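Laundry Baskets and Hampers: Frequently Asked Questions
Lestano Home Storage — Help Centre

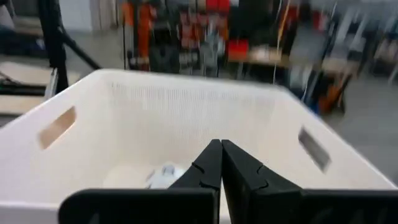 White plastic rectangular basket with rolled rim, handle cutouts and a ventilated band.

Last updated July 19, 2018

General

What sizes do your plastic baskets come in?
We stock two rectangular sizes, the 40 litre and the 52 litre. The 40 litre holds a normal load for one or two people. The 52 litre suits a family wash or a set of queen bed linen with the pillowcases. We also sell an 80 litre upright hamper with a lid, but it is meant to stay in one spot and is awkward to carry when full.

Which one fits on top of my washing machine?
Both rectangular baskets will sit on top of a standard front loader. Take the basket off before the spin cycle starts. Vibration will walk it toward the edge, and a full basket makes a mess of a laundry floor.

Is the Arroyo the same basket as the Cloltora?
No. The Arroyo is a rigid basket with a rolled rim. The Cloltora is the soft-sided one that folds flat. They are close in capacity but the Cloltora will not stack and should not be used for wet washing.

Do the baskets nest?
Rigid baskets of the same size nest, because the walls slope in toward the base. Up to 6 can be stored this way. If two are stuck together, stand the outer one on the floor, hold its rim down with your feet and lift the inner one by both handles. Do not lever them apart with a screwdriver.

Using your basket

Can I leave damp clothes in it?
For a short time, yes. The perforations let some air through the side, but they will not dry anything out. Towels left in a heap overnight will smell by morning whatever they are sitting in. Hang wet things over the edge of the tub first, or put the load on.

Will water leak out of the bottom?
The base of the rigid basket is solid, so a small amount of drip will stay inside. Tip the basket and you will get water out through the perforations or the handles. If you are carrying hand washing that hasn't been spun, wring it out and put an old towel in the bottom.

How much weight will the handles take?
We don't publish a figure for the rectangular baskets. They are made for clothes and linen, wet or dry. Bricks, firewood and potting mix are outside what they are meant for, and damage from that sort of load isn't covered. Always lift with both handles. One-handed lifting twists the rim and is the usual cause of splits at the corner of the cutout.

Small things keep getting left in the bottom. Any suggestions?
Socks, hankies and tissues from pockets all end up there, and on a white base a white sock is easy to miss. Turn the basket upside down over the machine — a quick shake is enough — before you close the door. If you lose a lot of baby socks, a zip-up mesh bag kept in the basket works well.

Do I need a liner?
It's up to you. A liner keeps lint out of the perforations and protects fine knits. We sell a cotton one for the 40 litre size. It ties through the handle cutouts and goes in the wash with everything else. Wash it cold the first time.

Can I use one basket for both dirty and clean washing?
Plenty of people do. Wipe the inside out before the clean load goes back in, especially after work clothes or sports gear. If you have the room, two baskets are easier, and they nest when they're empty.

Cleaning and care

How do I clean it?
Warm water, a little dishwashing liquid and a soft cloth. Rinse and stand it upside down to dry. For lint caught in the perforations, use an old toothbrush from the outside so you push it inward, then tip it out.

What about stains?
New jeans and dark towels can leave a blue or grey mark on white plastic if they sit wet. Make a paste of bicarb soda and water, leave it on for a few minutes and rub gently. Old dye marks may fade without coming out completely. Don't use steel wool or cream cleansers. They scratch the surface and it then picks up dirt more quickly.

Can it stay outside by the clothesline?
Bring it in. Full sun makes plastic go brittle and white baskets will yellow over time — a season or two is enough in most parts of the country. Baskets that have gone chalky are not covered by the warranty.

My basket arrived with the rim bent. Is it faulty?
Usually not. Baskets get squashed in the courier's cage. Stand it in a tub of warm water, push the rim back into line and hold it there as it cools. If there is a crack or a white stress line, send us a photo and your order number and we will replace it.

Orders and returns

When will the grey 52 litre be back in stock?
We expect more in October. White is available now in both sizes.

Do you sell replacement lids?
Only for the 80 litre hamper. The rectangular baskets have never had a lid.

Can I return a basket I've used?
Unused items can come back with proof of purchase. Used baskets can only be returned if there is a fault. If you bought yours through Bradonent, return it to them and they will deal with us directly.

Can it go in the recycling?
Check with your local council first. Many kerbside services don't take large rigid plastics but the transfer station may. If it's still sound, most op shops will be glad to have it.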